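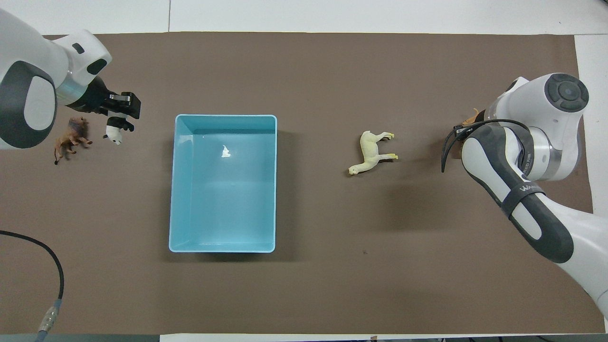 2 min read

Animal bins are back on the toy library shelves

The small plastic animals went out of circulation in June so the sets could be sorted and washed. They are available again from Monday, and members can borrow them on the usual two-week loan.

We have 49 sets this time. Each one comes in a light blue bin and is packed by theme. The lion and the panda go in with the wild animals, and the horses are in the farm sets. The mixed sets have some of each and are the ones to ask for if your child is just starting to sort and name things.

The new bins are from Folter and fit the low shelves at the Prekanley branch. Garg Street has the taller shelves, so look on the bottom two rows there.

A few requests for returns:

Put the animals back in the bin they came in. The number on the loan slip is the number of the set.

Wipe them with a damp cloth if they have been outside. Please don't put them in the dishwasher – the paint on the older ones comes off.

If one is missing, tell the desk. Spares are kept at Prekanley and there is no charge for the first one.

Brown play mats can be borrowed separately. There are 40 between the two branches.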